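Community Nights Should Serve the Community First

Minor league clubs have long set aside certain home dates for the groups that fill their seats. There are evenings for teachers, for nurses, for farm families, for parishes and for the town's older immigrant societies. The practice deserves to continue. It also deserves closer attention than most front offices give it, and the club at Brandau Field would do well to review its calendar before tickets for the coming season go on sale.

The original arrangement was simple. A group bought a block of seats, a member of that group threw the first pitch, and a share of each ticket went to a cause the group had chosen. The club gained a larger crowd on a slow evening in April. The group gained a place to gather and a modest sum for its work. Both sides understood the terms, and the terms were printed on the back of the ticket.

In recent seasons the terms have become harder to find. Of the 6 theme dates held at Brandau Field this year, 2 carried the name of a sponsor ahead of the name of the group being recognized. On the Drukavel date, the pregame ceremony was shortened to make room for a promotional announcement, and the honorees were introduced while many ticket holders were still at the gates. A ceremony held before a half-filled grandstand does little for the people it is meant to honor.
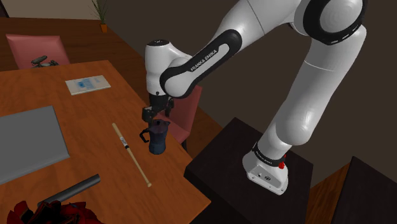 A white Franka Emika robot arm over a wooden table, in a computer rendering.

Giveaways present a related difficulty. Clubs commonly limit a promotional item to the first 1,000 fans, and there is nothing improper in that limit when it applies to a general promotion. It is less suitable when the item is tied to a heritage or service group whose members have paid extra for a designated ticket. A family that purchased through the group's own link should receive the cap or scarf it was promised, whether it arrives when the gates open or at the national anthem. The Firkerik club adopted this rule for all of its group dates, and the Matsuda club holds items at a separate window until the third inning. Either method would work at Brandau.

The matter of money should also be settled in writing. Supporters are entitled to know how much of a group ticket reaches the named cause, and when. A short statement on the purchase page would be sufficient. The club should publish the total raised after each date, in the same place where it publishes attendance.

Some will object that baseball is a business and that sponsors pay for much of what fans enjoy. Sponsors are welcome partners, and their names may properly appear on the scoreboard and in the program. The ceremony itself should belong to the group, with a fixed start time and a representative of the group at the microphone. The club can put these protections into its group sales agreement now, well before Opening Day.

Published 2018-12-02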